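Noemi Montoya
2020-03-01

1/ Right, spring clean of the back room at Clurton. I've put it off for 16 days and the dust has won. Going in with one bucket, a cloth and a podcast.

2/ Rule for today is top to bottom, floor last. The parquet shows every crumb, so there's no point touching it until the high stuff is done.
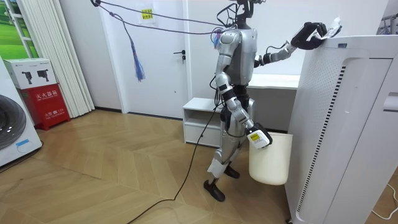 3/ Efraín says I should do the desk first. Efraín has never dusted the top of anything in his life, so we're carrying on my way.

4/ The white desk is next. I love a white desk for the first 15 minutes – after that it's all mug rings and pencil.

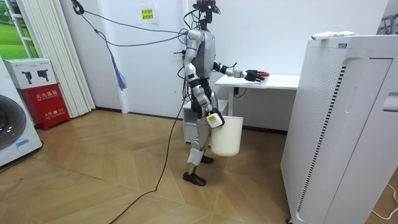 Bucket in one hand, desk within reach of the other.

5/ Ingrid asked what I use on the air purifier. Warm water, a tiny drop of washing-up liquid, cloth wrung out really well. I unplug it first and go gently over the little holes, no scrubbing!
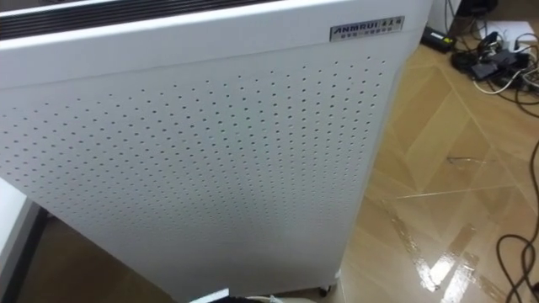

6/ Someone else asked if a hoover brush would do. Yes for the vents, go for it, but fingerprints on the smooth bits still want a cloth.

7/ Back to the desk, as there are still a few faint marks on the top. Bicarb on a damp cloth usually shifts that sort of thing for me. And the little pot with the red lid needs a proper home.

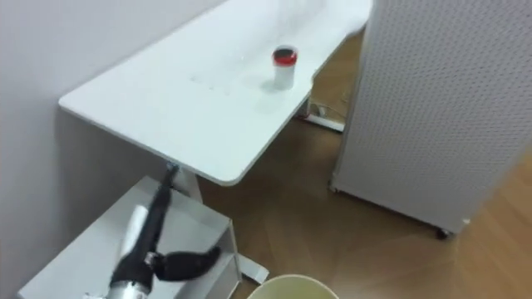 8/ Still to do: skirting boards, under the desk, then the floor. Aatos is bringing the good mop round at 7 so I'm stopping for toast.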